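The Brown Tray

I joined the robotics club at Flinditcombe because my friend said there would be pizza, and by July I was the one person who knew how to reset the simulator without losing everybody's settings. 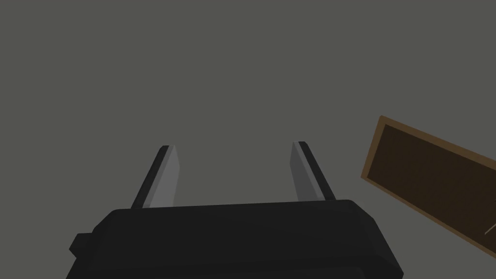
1. Try Zoltedov

We named our virtual arm Zoltedov. Jawad Lashari picked it, and he wouldn't tell us where it came from, so we all made up our own stories (mine had a wizard in it). The job was simple to say out loud: start with the gripper open, swing over to the tray on the right, line up with the rim, stop before you bump anything. We had 500 practice runs to get it working before the match against Denham, and I burned through 90 of them on my first night because I'd typed a minus sign where I wanted a plus.

So the arm kept heading left. Into the gray. Run after run, so calm about it! I sat in my kitchen eating cereal out of the box and watched it sail away from the tray like it had remembered an appointment.

"You know it's going the wrong way," Jawad wrote in the chat.

"It's exploring," I wrote back.

2. Ask Gregor

Gregor MacRitchie coached us, sort of. He taught shop before he taught coding, and he still talked about the simulator like it could take a finger off. I called him at 8 and he picked up with his mouth full.

"Read me the line," he said.

I read him the line. I got as far as the minus sign and stopped, and I could hear him chewing.

"Want me to hang up so you can pretend you found it alone?"

"Yes please," I said, and he did.

3. Beat Denham

The match was online, both teams on one call, with a woman named Langlois keeping score. Denham went first and they were good, I'm sorry to say. Smooth all the way over, and then their arm clipped the corner of the rim and the whole tray skated off sideways. One of their kids put his hood up and pulled the strings.

Then it was us. Jawad had the keyboard and I had my hands under my legs. Zoltedov swung right (right!), slowed down, drifted over the brown edge and hung there with its fingers wide open, and I was so busy yelling that I missed Langlois reading out the score. 724. I had to ask my mom, who'd been standing behind me the whole time with a laundry basket.

"Is that a lot?" she said.

I had no idea. I checked the chat and Jawad had already typed it four times in capitals, and under that Gregor had written, "Good. Now save the file."

I hadn't saved the file. I ran back to my chair.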